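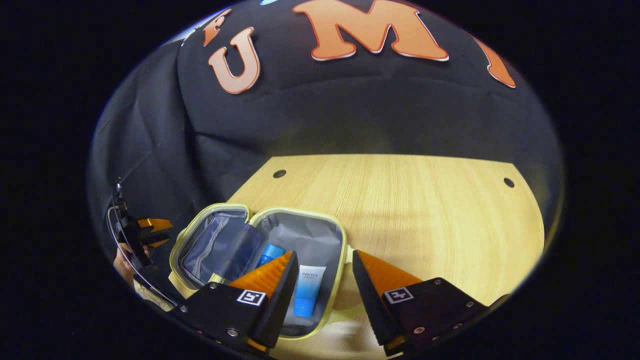
Wednesday, May 25, 2022
Stiveck wash kit, packing trial

Set up on the wood-grain table against the black cloth, orange letters left up. Bag opened flat, lid half to the left.

Lid: grey lining, mesh pocket across it. Contents of the pocket not logged.
Main compartment: smooth pale grey lining. Two toiletry items in at this point, the blue one lying diagonally.

Order to follow is the Mulligan list, bulky items first, small ones against the zip side. Bag volume on the sheet is 855 ml; the February entry has 404, which was the smaller size. Correct the header.

Comfort Zakaria to repeat with the Trondale bag. Stop at 30 closures and check the zip for snags.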